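Ticket 1365 — labels printing blank / shifted, Stolmont packing room
Status: open, waiting on parts
Opened by: Hsin-yi Fung
Handled by: Eliseo Magaña

8:10 am. Hsin-yi reports label printer at the packing desk spits out two blanks, then one good label, then blanks again. Started after the December update to Clindasance (the shipping software). Order sheets on the office printer come out fine.

8:25. Restarted printer and PC. No change. Printer self-test is clean, so head looks OK. Swapped the roll for a new one, same thing.

8:50. Checked the driver. Update put the page size back to default. Set it to the Stilamska roll size, saved, printed 10 labels. Seven good, three shifted down by half a line. Better, not fixed.

9:30. Ran gap calibration twice. Second time it stopped with error 86. Manual says sensor cant find the gap between labels. Cleaned sensor with a dry swab — lots of glue dust in there.

Valve trays are on the white table for now, small parts labels for those are on hold till this is sorted.

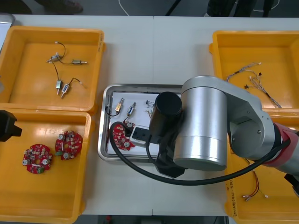

Hsin-yi: Can we keep shipping today with the office printer?

Eliseo: Use the full sheet labels from the supply closet, pick "Letter, 2 up" in the print box. Don't run a half used sheet through again, the glue gets on the drum.

11:15. Calibration now passes but the shift comes back after a few labels. Roller feels slick on the left side. Probably slipping. Asked Meléndez for a new roller, part 858, they will confirm stock this afternon.

1:40 pm. Part in stock, pickup tomorrow. Left a note on the printer, please dont change the page size again.

To do: fit roller, recalibrate, reprint the held labels, then close.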